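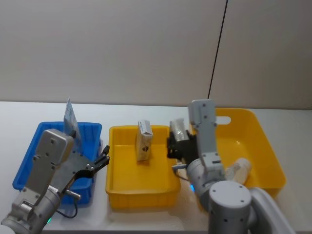 Sorting station is set up. Blue bin on the left, small yellow tray in the middle, big yellow bin on the right. 1/4

Blue is for packaged things that still need a home. Small tray is for odds and ends – screws, clips, spare keys. Big yellow is for whatever goes to the Govthorpe swap table. 2/4

I tried labels in January and stopped reading them after 2 days. Colors work better for me. White table helps too, small stuff shows up on it. 3/4

Rule for now: when the small tray is full, I stop and put it all away before touching anything else. Up to 13 minutes a night. Next up is the hall closet. 4/4

Home Explore Notifications Messages Profile

Replies

Liis Dambrauskienė: Do you rinse the bins first? Mine always come dusty.

Navickas: Keys in with the screws is asking for trouble

Sturkero: is the swap table still taking books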